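3.2 Reuse of fittings and appliances in shared premises

The second strand of the study dealt with the reuse of household goods in buildings held in common by several tenants. Records were kept at Kemavstead and Gimwood between March and July, and each item was entered once, on the day it was offered. Of the 172 items offered, 168 were accepted and 36 of those were later moved to a different building. Storage furniture was entered by the run, so that a long shelving unit appears as a single item whatever its length. 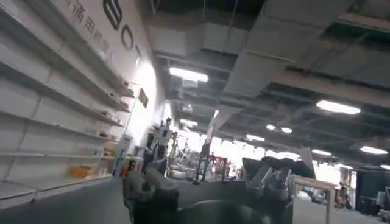
This rule lowers the totals for Gimwood in particular, where earlier surveys had entered each shelf separately. Soomro proposed a correction for the difference, but it depends on floor plans that were available for only one of the two sites, and it has not been applied in the present paper.

Large appliances were treated differently. Tenants were asked to state the age of the machine, the number of households that had used it and any repair paid for in the past year. Answers on age were often missing. Where the maker's label could still be read, the age was taken from it; otherwise the entry was left blank and the item was excluded from Table 4.
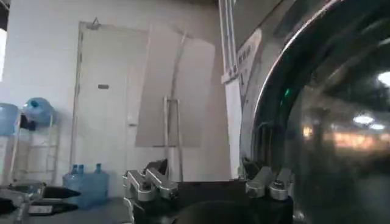

Figure 3. Door and part of the front panel of a front-loading washing machine, with white label.

Washing machines were kept in use longer at Kemavstead than at Gimwood. The two sites differ in water hardness, which Kiani and Avham did not record, and the comparison should be read with that in mind.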